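Nenley College Engineering Blog
Posted in March by a second-year student, Automation and Design
Print this page | E-mail this to a friend

We use cookies to remember your settings. Carry on browsing if you're happy with that.

Project report: seven weeks with the Grollex two-arm kit

So my project this term was to review a robot kit as if I were a small firm thinking of buying it. I got the Grollex bench kit, which is two black arms, a frame to bolt them to and a year of support. The list price is £1136 without the table top, and the college already had one of those, so I felt quite smug until I saw what delivery cost.

Setting it up took me two afternoons. The guide says one! The arms went on fine (base plates, bolts, done) but I lost ages on the cables, which want to droop exactly where the arms want to go. If Grollex are reading, please put some clips in the box. The software side was nicer than I'd feared. You move the arms through a job by hand, save it, give it a name and play it back, and I had something moving by teatime.

For the test job I picked toothbrushes. My tutor wanted a task a real packing firm might care about, and Lakby, who make travel wash kits, had told us in a talk that putting long thin things upright into a rack is a pain for their line staff. Toothbrushes are also cheap, and they're horrible to grip: round in some places, flat in others, and they roll when you nudge them.

I ran 47 tries with one brush at a time, laid out neatly, and 25 of those ended with the brush standing in the rack. I was thrilled with that for a first go. Then I did 20 more with the brushes in a messy pile and it went badly, mostly two brushes coming up together or the jaws closing on nothing. I don't blame the arms for all of it. Playing back a saved move is no help when the brush has shifted, and the camera add-on that might sort this out costs extra, so I couldn't test it.

I also had a quick go on the Arancibia kit in the other lab. It's smoother and a fair bit quieter, but the menus drove me up the wall and the help pages are thin. Grollex support answered my e-mails the same day, even the daft one about the power switch.

If I were the small firm, I'd buy the Grollex for teaching and for trying ideas out, and I'd budget for the camera from the start. I wouldn't put it on a packing line yet. Next term I want to try softer finger pads and have another crack at the pile.

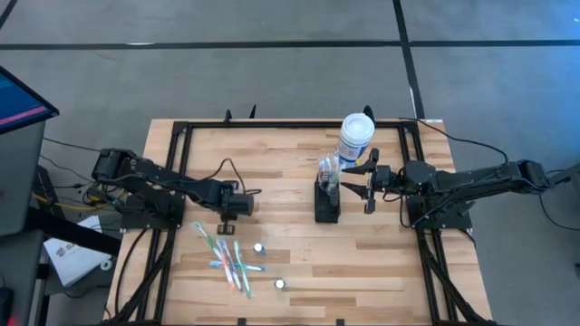
Can you run the kit with just one arm to begin with?

The software lets you switch either arm off in the settings, so you can learn on one and bring in the second when you're ready.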